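Two pads, one housing, and a marker that keeps disappearing

I have been running two fingertip pads on the hand-held grippers since October, and the notes are long enough now to be worth posting. The pads are the Drestow mesh pad and the Kaewsai flat silicone pad. Both bolt into the same Woltwood housing with the same screws, so a swap takes five minutes if the threads are clean and fifteen if they aren't.

The question was narrow. I wanted to know which pad gives a better grip on small soft objects without making the tracking worse. Grip first.

The Kaewsai pad has the higher friction of the two when new. On a hard plastic block it will hold at a lower closing force than the Drestow, and the difference is easy to feel in the trigger. On fruit it is less useful. The flat face touches the object over a small patch, and the patch takes all the pressure. I marked a lot of strawberries this way. The ones with a bruise on one side and a clean stem all came from Kaewsai runs.

The Drestow pad is softer and gives more under load. It has a V-shaped face with a notch, so a small round object tends to settle toward the middle as the fingers close. I logged 80 grasps per pad, plate to table and back, and counted anything dropped or visibly damaged as a failure. The Drestow had 2 failures. The Kaewsai had 5, all of them damage. That's a small sample and I wouldn't defend it in front of a statistician, but it matches what my hands told me by the second bowl of fruit.

Cleaning goes the other way. Juice gets into the mesh and dries there. A soft toothbrush and warm water will clear it. Alcohol wipes will not, and they leave lint. The Kaewsai wipes down in seconds. 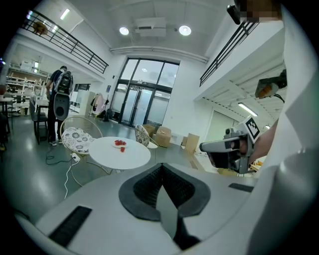

Mesh pad in the housing, strawberries on the round table, second gripper coming in from the right with its marker up.

Tracking took more time than the pads did. The camera on each gripper is wide enough that it gets the whole room, mezzanine railings and ceiling lights included, and that is mostly good. Railings and door frames are full of hard corners and the pose estimate likes them. The tall glass doors at the back are a mixed case. The dark frames are fine features, but the light coming through pulls the exposure down, and then the near side of the table loses detail. I ended up locking exposure at 1/1000 and raising gain, which adds noise but keeps the marker edges sharp when the other gripper moves fast.

The marker is the weak point in two-handed work. It sits on top of the gripper, and the pose of one hand relative to the other depends on at least one camera seeing it. When both grippers point down at the plate, each housing blocks a fair part of the other's view. The side panel is the worst offender - it is tall, smooth and white, with nothing on it for the tracker to hold. If the second gripper drifts behind it, the marker goes and the relative pose falls back to whatever the two separate maps say, and they disagree by enough to miss a strawberry.

I tried three things. Tilting the marker mount toward the other hand helped most. Printing the marker larger helped a little and then started catching on the sleeve. Switching the controller from the stock build to the Bronon one made no difference to dropouts, though it recovers faster after one, and the timestamps are cleaner.

One note on the controller: Bronon writes its logs in local time by default. Change that before the first session. I spent an afternoon aligning two files that were an exact number of hours apart.

Current setup is Drestow pads on both grippers, tilted markers, locked exposure and the Bronon build. The Kaewsai pads are back in their bag for hard parts. Next I want to try a matte print on the side panel, something with irregular texture, and see if the tracker will take features from it or get confused because the pattern moves with the camera. I suspect the second. The panel file needs redrawing first, as the current one has the screw bosses 2 mm too far forward.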